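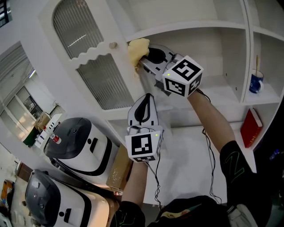

The Wristband Summer

I took the gate job at the Tadden pool because it came with a chair. The other openings that year were lifeguard (I swim like a dropped stapler) and snack bar, and my sister had done snack bar and said you never get the nacho cheese out of your arm hair. So, gate. A folding table, an umbrella with one bent rib, a cash box, and a roll of paper wristbands the color of a traffic cone.

The rule was simple. Members flashed a plastic tag with their house number on it, guests paid and got a wristband, and nobody got past me without one or the other. My boss told me this three times on the first morning and then drove off to buy chlorine and didn't come back until lunch.

Now, the thing to know about Tadden is that it shares a hill with Kimholm. Tadden has the pool. Kimholm has the tennis courts, the good ice cream place, and all the kids. There's a gap in the hedge between the two, right behind the pump house, and on a hot day you could see the leaves wiggle about every ten minutes while some kid from Kimholm came through on his stomach.

I knew about the gap on day two. I want to be clear that I did not do anything about it for a good while. I had a book going, and the umbrella only covered the chair if I didn't move.

Then the water started dropping.

Okay, not from the kids, obviously. There was a crack by the deep end drain. But the pool board met over it and somebody decided the trouble was overcrowding, all that splashing, and suddenly my boss was standing over my table wanting to know how many people I'd let in on Saturday.

"A lot," I said.

"The sheet says 200."

"Then 200."

"I was up on the deck, and I counted 260."

I looked at my sheet. I looked at the umbrella. Sixty kids had come through that hedge! On their stomachs! I was kind of proud of them.

What we got after that was the Fudel system. Fudel made printed tags, and they'd sent a catalog as thick as a phone book, and my boss had circled the ones with serial numbers. He ordered 2000 of them. For a pool with eighty houses. They came in a carton so heavy the delivery guy left it at the bottom of the steps and rang the bell from his truck. Every tag was bright green with a little hole for a safety pin, and every one had to be written in the log with the name of the swimmer it belonged to.

I wrote names in that log until my hand cramped into a hook. Moms came by with four kids and a baby and a cousin from out of state, and I'd be hunting for the next number while the line went back to the bike rack. The kids pinned them on their suits, on their towels, on each other. One little boy pinned his to a hot dog bun so he'd remember which one was his, and I had to admit the tag was doing its job.

And the hedge still wiggled.

By the second week of it, tags were money. I found this out when a girl of maybe seven came up to the table and asked me very politely what number I was on. I said why. She said low numbers were worth two popsicles and anything ending in a double was worth a turn with the big raft. Tadden kids were coming in the front, walking straight to the pump house, and passing their tags through the leaves on a stick. Then they'd come back to me and say they lost theirs, and I'd write them another one.

I pulled out the log and ran my finger down the page. The next blank line was number 1344.

We were four weeks into the season.

I didn't tell my boss right away. I thought about it, I really did. I had the log under my arm and I walked over to the office, and through the window I could see him on the phone with the guy from Gilani Pool Repair, who was telling him what it was going to cost to fix the crack. I could tell from how he was holding his forehead. So I turned around and went to the pump house instead.

It was shady back there, and it smelled like wet concrete and sunscreen. The hedge had been worn into a real doorway by then, with a towel laid down so you wouldn't scrape your knees. A boy was halfway through it. He froze with his elbows in Tadden and his feet in Kimholm and a green tag in his teeth.

"What number is that?" I asked him.

He took it out of his mouth and read it to me.

I wrote it in the log. I asked his name and wrote that down too, and he told me, which surprised us both. Then he asked if he was in trouble. I said I didn't know yet, and did he have a dollar, and he dug around in his shoe and came up with most of one.

So that was how I started working two gates. Mornings I sat out front with the umbrella, and after lunch I carried the cash box around back and sat on an upside-down bucket where it was cooler. I charged what they had in their shoes. It all went in the box, every dime of it, and the numbers on my sheet matched the numbers on the deck for the first time since Memorial Day. My boss was thrilled. He told the board the Fudel system had turned things around and they should order more.

They patched the crack in November, when there wasn't a drop in the pool to leak. I went by to turn in my key and walked around to look at the hedge, and with the leaves off you could see straight through to Kimholm, the courts and the ice cream place and a kid bouncing a ball against a garage. The towel was still there, frozen stiff. I had one tag left in my coat pocket, so I pinned it to a branch, and then I walked home.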